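3.2 Security claims in the Brokau campaign

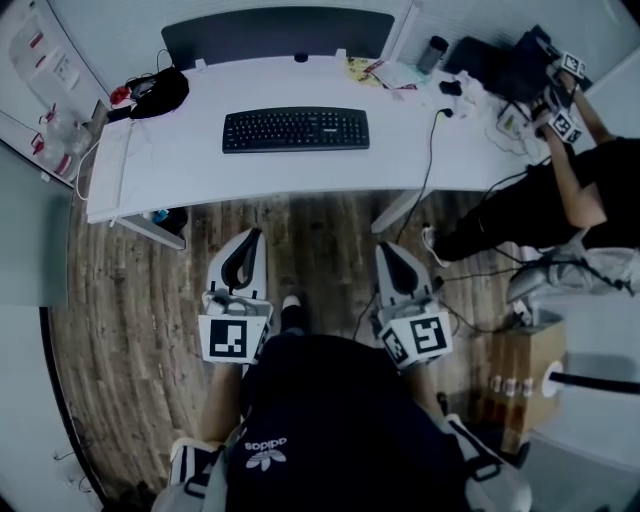 Figure 2. Two hand-held grippers, each with a marker cube behind the fingers.

We coded 153 campaign speeches given in Brokau and Jusari, and in 30 of them the speaker blamed the former government for a weak answer to border attacks. Each speech was read by two coders (Mujić and Peng), who did not know the party of the speaker. Objects were coded apart from words, and a tool held in each hand, as in Figure 2, received one code for the pair. Logos on clothing, such as the "adidas" on the dark top, were coded as commercial and not as party signs. Three speeches from January had no clear target — we kept them in the sample but left them out of the blame score.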